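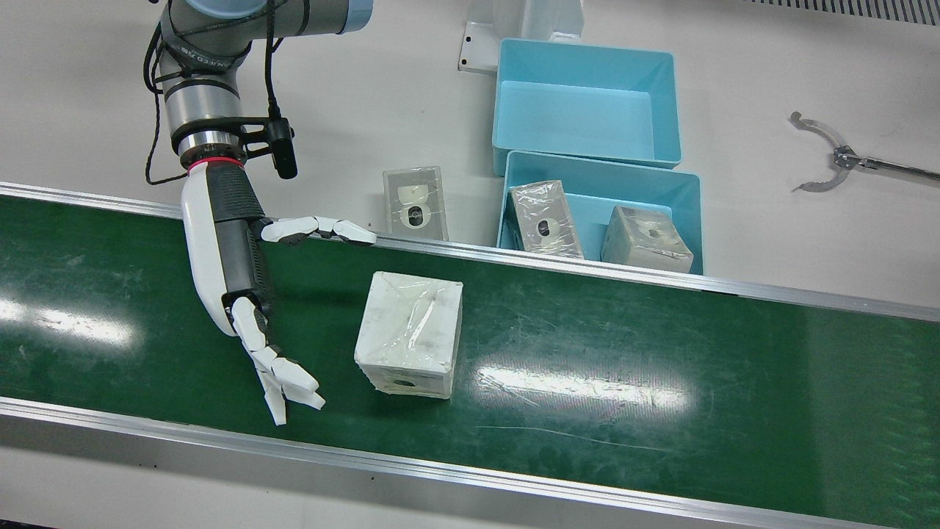
A wrapped white box on the green belt at the Heltetti parcel hall in Grisness.

GRISNESS, 16 October 2020. The town's lost parcels have a home at last, and it is a conveyor belt.

Heltetti, the delivery firm that took over the old Van Leeuwen flower warehouse in July, said this week it will use one line in the building for packages that have lost their labels, their addresses or, in a few cases, any clear reason for having been mailed. The firm has 1358 of them. It would like to have fewer by the holidays.

Until now, a parcel with no readable address went onto a shelf in the back, where it stayed until somebody called and described it well enough. This worked for people who had ordered a canoe paddle. It worked less well for people who had ordered a box.

White boxes are the worst of it, according to the notice Heltetti posted at the counter. They come in cubes, they come wrapped in clear plastic, and they pick up dust and smudges until each one looks a good deal like the one beside it. Labels stuck to the plastic have a habit of leaving with the plastic. The notice asks residents who are missing a white box to "please provide further details," and a number of them have replied that it is white.

Under the new setup, unlabeled parcels go down the green belt one at a time, are weighed at the end and get a number. The number, the weight and the size go on a list taped inside the front window, which is updated every evening. Anyone who recognizes a parcel from those three facts may come in and claim it, along with an order receipt and some form of ID.

The belt itself is not new. It came with the building and spent its earlier career moving tulips, and its surface has the scuffs and pale streaks to show for it. Heltetti looked into replacing it and got a quote from Skasis, the equipment dealer out on the county road, for $4000. The firm then looked at the old belt again and found it had character.

Reaction in town has been mixed. The hardware store has already gotten back a carton of door hinges it gave up on in the summer and has since reordered twice. It now has plenty of door hinges. One household on the hill claimed a package by weight alone, opened it at the counter and found somebody else's bathroom scale, a matter both sides agreed to take up later.

There is a time limit. Parcels not claimed within 18 days of getting a number will be opened by staff, who will look inside for a packing slip. If there is a name, the owner gets a call. If there isn't, the contents go on a table at the front of the hall with a card giving the parcel number, and the wait starts over.

Heltetti would not guess what will be left on the table at the end. It did say that perishables are handled separately, and that it would like to hear from whoever sent the cheese.

The parcel counter is open until 6 p.m. and closes for lunch. Use the side door, as the front one sticks. Parking is behind the building, next to the Van Leeuwen sign, which is still up.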